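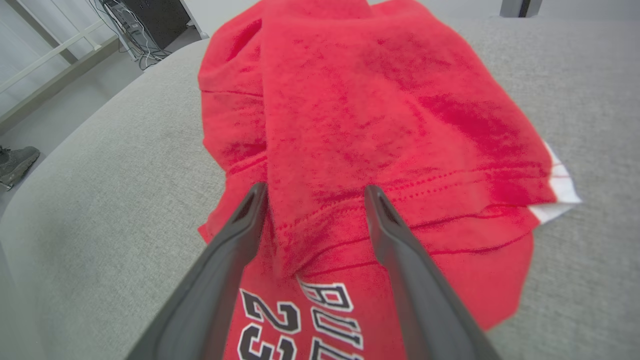 Teaching a fold by remote control — grip keeps slipping off the hem

Posted by Awuor Kombo, 22/03/2020

Hi all! I'm trying to show my arm how to fold a red Bulls top, number 23, on a gray cushion. I drive it with a Plolidik hand controller and save every run. I've got 77 saved so far and maybe half are any good. My trouble is the hem. I bring the fingers down, close them, and half the time I come up with two layers, or nothing. Should I keep the bad runs? And is there a trick to grabbing one layer?

venow_dad

Slow down before you close. I used to rush the last bit and the arm learned to rush too (ask me about the napkins). Go in with the fingers open, touch the cloth, wait a beat, then pinch. Aim for a fold that's already standing up a little, not the flat part. I'd toss the runs where you fumbled and gave up, but keep the ones where you missed and then got it — mine picked up the second try from those. I had 200 runs before my towels looked like anything.

Imai77

Fuzzy fabric is a pain. Try a t-shirt first.

Wustholm Pete

What venow_dad said, plus start the garment differently every time. I did 237 runs with the shirt dropped in the same spot and it was lost as soon as I moved it 2 inches. Also, drive from the wrist camera view only, if that's all the arm gets to see. I was peeking over at the table the whole time!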